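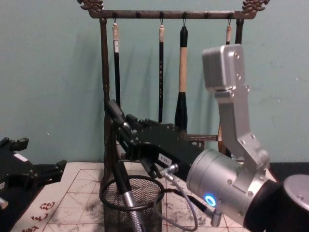 Grovley is showing old monster movies all through October, and every ticket goes to the animal shelter in Jilbridge! I've been to two already and I'm going back for the rest. I also said I'd letter the lobby signs, so my evenings have been all ink and creature names, with four brushes hanging off the bronze-colored rack by the pale wall and me trying to decide which one says "swamp beast." (The slim black-handled one, I think.)

The opening night sold 74 seats, and the second one beat it with 79, which for a theater that size is wonderful. People dressed up. A man in front of me came as a moth and had to sit sideways the whole time. Before the movie they ran a short film about the shelter dogs – seven minutes, no sad piano, just dogs being goofy in a yard – and the whole room was laughing before a single monster showed up.

What I love about these old ones is that the scares are all rubber and fog. No real animal had to do anything in either of the two so far, and the giant lizard is very clearly a guy with sore knees. I screamed anyway.

The last one is the double feature, and there's a bus from Plurkdale if you don't want to drive. Get there early for the balcony, and bring a can of dog food for the bin by the door.

Posted in October by Gowda
Filed under: Movie Nights, Critters
618 views | 7 comments | Share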